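Version 3 of the Islow packing notes. If you have an older copy, please replace the whole folder, because the names of some columns have changed.

# Islow packing notes

The Islow packing notes are a small collection of written entries on one household activity: putting loose food items into a cloth shopping bag on a table, and taking them out again. There are 55 entries in English. Each entry is a short text of one to six sentences, with a few fields that tell which bag and which items it is speaking of.

The notes were written for people who study everyday instructions, and for teachers who need simple texts on household work. They can be read without any special program.

## Contents of the folder

- `notes.csv` contains all the entries, one entry in each row
- `items.csv` contains the list of food names and their allowed variants
- `bags.csv` contains the description of the bags
- `LICENCE.txt`
- `README.md`, this file

The CSV files use a comma as separator and are saved in UTF-8. Texts which contain a comma are inside double quotes. There is no empty row at the end of the file.

## Fields in notes.csv

| Field | Meaning |
|---|---|
| `note_id` | Number of the entry, never used again if an entry is removed |
| `bag` | Short name of the bag, see `bags.csv` |
| `items` | Food names, separated by a semicolon |
| `direction` | `in` or `out` |
| `bag_state` | `standing`, `lying` or `hanging` |
| `text` | The entry itself |
| `remark` | Free remark of the writer, often empty |

The field `bag_state` describes the bag at the beginning of the activity. When the text says that the bag is lifted later, the field is not changed.

## The items

Only small foods which can be held in one hand are included. Bread, bottles and everything sold in a carton were left out, although in the Ziletti list, from which the first names were taken, they are present.

Foods are named by the everyday word. A potato is a `potato` in all entries, and its variety is not given. With citrus fruits it was more difficult. The writers did not agree on the name for an orange fruit with a raised top, so in `items.csv` it has the name `orange fruit`, and the words `orange`, `mandarin` and `dekopon` are variants. If you search the texts, please search for all of them.

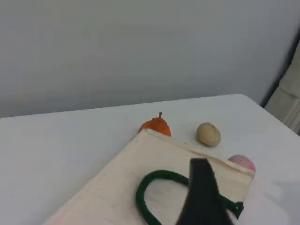
**In which order should the items go into the bag?**

Heavy and hard items go in first, and soft ones are put on top of them. When all items are of similar weight, the entries leave the order free.

## The bags

The set knows 2 bags. Both are open at the top and have no zip.

`canvas` is a cream-coloured canvas tote with dark green rope handles. The sides are soft, so when it is empty it does not like to stand by itself, and many entries begin by opening it with both hands. The gusset folds inward when the bag is put down flat. It should be pulled out before packing, otherwise small things remain in the upper part and fall out when the bag is raised.

`net` is a string bag, used in the Fosham entries only. For this bag the order of packing is more important, as small potatoes can pass through the mesh. These entries are hung on a hook and never laid on the table, therefore they have always `hanging` in the field `bag_state`.
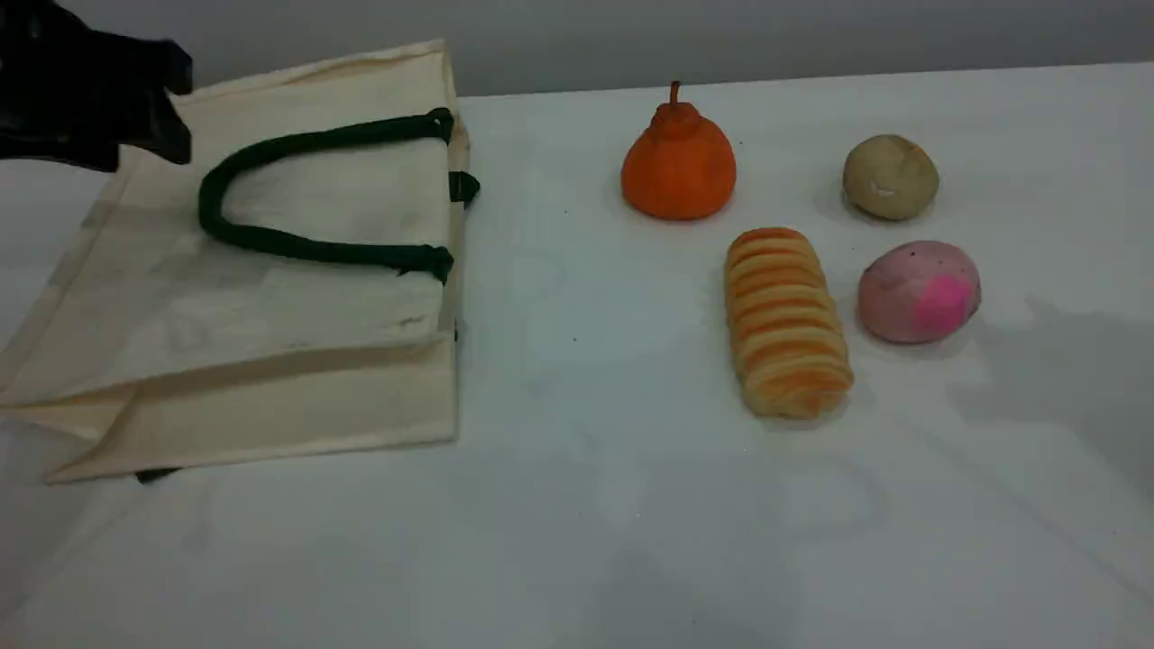

*Canvas tote lying flat, with a dark green rope handle across it and the foods to the right.*

## How to read the words for place

"Left" and "right" are always said from the side of the person who stands before the table. "Behind the bag" means farther from this person. "Mouth" is the opening of the bag, and "base" is the closed end, also when the bag is lying and the base is not at the bottom. We know that "bottom" is the more common word, but it was understood in different ways when the bag was on its side, so it was replaced in all texts.

"Next to" was kept, but it does not say on which side.

## Two sample rows

```
note_id,bag,items,direction,bag_state,text,remark
18,canvas,potato;orange fruit,in,lying,"Lift the upper side of the mouth with one hand. Push the potato in until it reaches the base, then the orange fruit.",
41,net,potato,out,hanging,"Hold the bag from below and take the potatoes out one by one.",mesh is wide
```

## How the texts were checked

Each text was read by 2 persons. The first looked at the language, and the second tried to follow the text with a bag and foods at a table. When the second reader had to guess, the text was returned to the writer. Entries taken over from the Ostrowski notebook were shortened, and the old spelling of food names was corrected.

Weights are not recorded. A kitchen scale was used during the first weeks, but its values were not regular and we have deleted this column.

## Known problems

- Entries with direction `out` are fewer than entries with direction `in`.
- Entry 23 mentions a paper bag, which is missing from `bags.csv`. It will be moved or removed.
- In some texts the handles are called "straps". Both words mean the same part.
- Closing the bag is not described anywhere.
- The word "carefully" is used too often in the older entries, and it should not be taken as a sign that the item is fragile.

## Changes

**Version 3.** The column `side` is now `bag_state`. The column for weight is deleted. "Bottom" is replaced by "base".

**Version 2.** The Fosham entries were added in August, together with the string bag.

## Use and corrections

You may copy, change and print the notes, also for lessons which are paid. Please keep the name Islow packing notes with the texts. When you report a mistake, give the `note_id` and the version, and write the sentence as you think it should be.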